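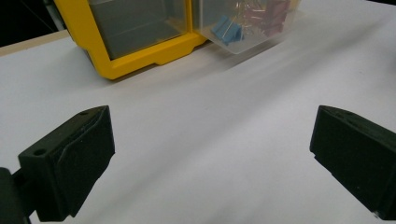

Sarıgül repair room opens again with small parts sorted by drawer

Monday, January 3, 2022
By Defne Ertürk

Print this article | E-mail this article

The repair room on the ground floor of the Sarıgül neighborhood house is open again after a closing of several weeks. Visitors who come with a broken lamp, a toy or a kitchen machine will find the same long tables as before, but the small spare parts now have a new place. They are kept in plastic organizers with drawers that pull out, and the old biscuit tins are gone.

The change was the idea of Rin Hirano, who has worked in the room since it started. In the past, she said, people often spent more time looking for a part than repairing the thing.

"Somebody needs one clip for a curtain, and we empty three tins on the table," Hirano said. "Then everything must go back, and of course it goes back in the wrong tin."

The sorting was done in the evenings of December. By the end, 2386 parts were put in their drawers and written in a notebook which stays beside the door. Among them are clips, hooks, wheels, buttons, hinges and many pieces of toys whose first use is not known anymore. Another 200 pieces were too worn or cracked and were taken to the recycling point.

The group first planned to sort everything by size. After two evenings they stopped, as large and small pieces of the same kind were ending up far from each other. Now the parts are sorted by what they do, and by color only where this helps. Clips are with clips, and parts that can turn are together. A piece that fits no group goes to a drawer with the label "Ask Taner."

Taner Tekin, a retired fitter, is at the room on most opening days. He said the label was put there without asking him, but he accepts it.

"I know maybe half of them," Tekin said. "For the other half I also have to ask."

The organizers were bought with part of a grant of 1600 lira from the Hevance fund, which supports small projects in the district. The rest of the money went to a soldering iron, two lamps and a box of sandpaper. Oğuzhan Kozan, who keeps the accounts of the house, said the full list can be read at the office.

Visitors are asked to follow a few simple rules. A drawer should be pulled out by its front and pushed back after use — a drawer left open is easily hit with an elbow. Parts that were taken but not needed should be left in the tray by the notebook and not returned to a drawer. Children may look for parts together with an adult.

The room also accepts donations of small plastic and metal parts, if they are clean. Batteries, paint and broken glass cannot be taken. People who bring a bag of mixed pieces are welcome to stay and sort it themselves, and tea is served.

Last year the room repaired 288 objects. Most of them were lamps and toys, Hirano said, and the longest job was an old sewing machine that needed four visits.

A short course on repairing toys is planned for March. The place is free but limited, and names can be given at the office of the house.

Our site uses cookies to remember your settings. By continuing to read you accept their use. OK | Learn more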